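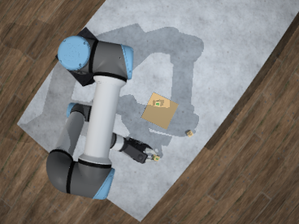
Can I fix a bad demo by trimming it after the fact?
Only at the ends. Cut dead time before first motion and after release, leave the middle alone, and re-record if the middle is wrong.

Print this ticket | E-mail this ticket

Ticket: teleop demos, cube task, Livside sim
Opened by: Annick Hamel, 9/18/21
Assigned: Dorian Hoarau

Policy trained on 64 demos stalls over the table. Goes down, stops, goes back up. Replay of the raw demos is fine so not the controller.

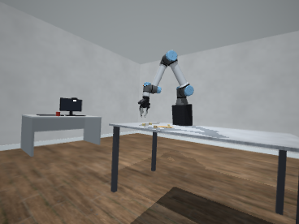 Checked the start poses first. Operator holds still too long before moving, up to 400 steps in a few files, and the policy learns to wait. Fingers open above the left end of the table, holding nothing – that is the pose it keeps going back to. Trimmed the idle part, retrained overnight. Better, still stalls. 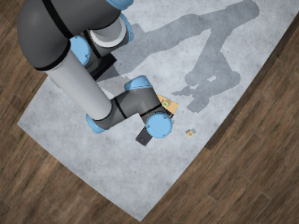
Second thing, gripper channel. Logged on a diferent clock from the joints, 20 steps late by the end of a long demo. Close command lands after the arm has left. Any step where the tool is over the mat and not touching anything should have no close in it, so I used those to find the bad files. Script is in the Ronwood folder.

Annick – pls don't delete the originals, need them to compare. 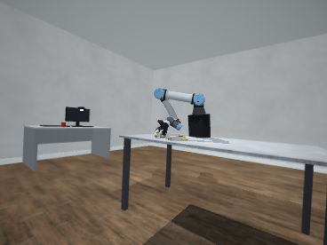 Resynced all files, cap set to 500 steps per demo. Anything longer gets redone by hand, slower on the approach, no pausing once the stick is moving. Retrain is queued. Will leave ticket open till teh run is checked.

Status: waiting

Related tickets
Arnaud: stick drift on left axis
Gromimholm: replay starts one step early
Livside: export drops last step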